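The Bag Drawer, Reconsidered
How small zip-top bags hold up as a storage system in a working family kitchen

By Miroslava Lysenko
23 April 2026

Small items are the hardest category in any kitchen inventory. Plates stack. Pots nest. Hair ties, bottle caps, birthday candles, toy parts and packets of seasoning do neither, and they migrate to whichever flat surface is closest. In most homes that surface is the table.

Darnell Kincaid has spent eleven years fitting out kitchens in Brorkside, and for the last two he has also advised clients on what goes inside the cabinets once the fitters leave. His method for small items relies on one product: the clear zip-top bag. He dislikes lidded tubs for anything shorter than a finger. A tub has a fixed volume whether it holds one object or thirty, and a drawer full of half-empty tubs is mostly air.

A bag takes the volume of its contents. Pressed flat before closing, it can be filed upright in a shallow drawer, seal at the top, and read from the side. Kincaid's own drawer is 342 millimeters wide on the inside. He fills it to 70 percent and stops. Past that point the bags bind against each other and the ones at the back no longer get used.

The sorting itself is done on the table, with a cloth down. Cloth keeps round items from rolling and can be lifted at the corners to collect whatever is left over. In homes with children he lets the play mat stay where it is and works on top of it. A wide, low basin takes the unsorted pieces. Each category goes from the basin to a bag, and the bag is closed before the next category is started.

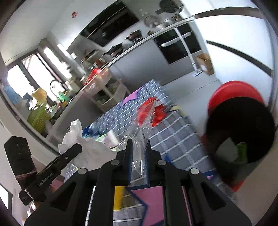 A clear bag with red items inside, held above the table. The red-and-black basin is at right.

Color is the first sorting key, ahead of type. This is the part of the method clients question most often, and I did too. The argument is practical. Crinkled plastic scatters light and hides outlines, so a shape that is obvious on the table becomes hard to identify in the bag. A strong color still shows. Labels help, but they are read one at a time, and in a full drawer they end up behind the bag in front.

Bag thickness matters more than brand. Thin bags slump when filed upright and split at the side seam, usually near the bottom corner. Kincaid uses a heavier freezer grade and replaces a bag when the seal needs a second pass to close. He buys them in boxes of 500, which he admits is too many for a single household. His last box was opened in February and he has given part of it to a neighbor.

There are limits. Bags are a poor choice for anything with a point or a cut edge, and for anything put away damp. Washed toy parts should be air-dried on a rack overnight. Bags are also unsuitable within reach of very young children, so the drawer needs a catch. Kincaid fits a Trivis magnetic catch on new cabinets and a Donar spring latch on older ones, where the face frame is often out of square. Both can be installed with a pilot hole and a hand screwdriver.

The counter is handled separately. Items used daily stay out: the pots by the cooktop, the dish soap, whatever hangs on the rail. Kincaid does not bag these and does not recommend decanting them. The Liu drawer insert he once sold for the purpose was dropped from his list after a year - the dividers were fixed, and clients kept buying pans that did not fit.

A first sort of a mixed basin takes him most of an hour. Maintenance is shorter. He empties the basin once a week, tops up the existing bags and opens a new one only when a color has no bag of its own. Odd pieces with no match go into a single bag at the front of the drawer, and that bag is emptied into the trash at the end of the season.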